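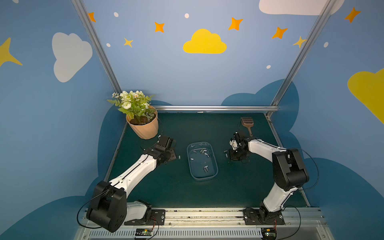

**Measuring the speed of sound in a stairwell – project report, Mulder building**

The aim was to measure the speed of sound in air and compare it with the textbook value of 343 m/s at 20 °C. Two microphones were fixed to the handrail and wired to one Taso recorder, so both channels shared a clock. A hand clap served as the source. Trials were recorded in February, after classes, with the ventilation off.

## Method

The delay between channels was read from the first sharp rise in each trace. Later peaks were ignored, as they came from wall echoes. We kept 60 claps for analysis and rejected any trace with clipping. 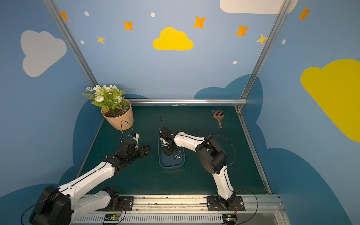
*Green tabletop with a clear plastic container and small metal parts.*

## Sources of error

Air temperature was read at the lower microphone only. The upper landing was warmer – this shifts the result upward slightly. The tape measure sagged between supports, and no correction was made. 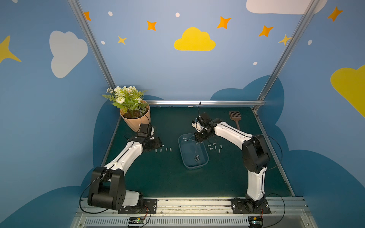 **Why was a clap used instead of a steady tone?**

A clap has a sharp start that is easy to find in both traces. A steady tone repeats, so the delay could be misread by a whole cycle.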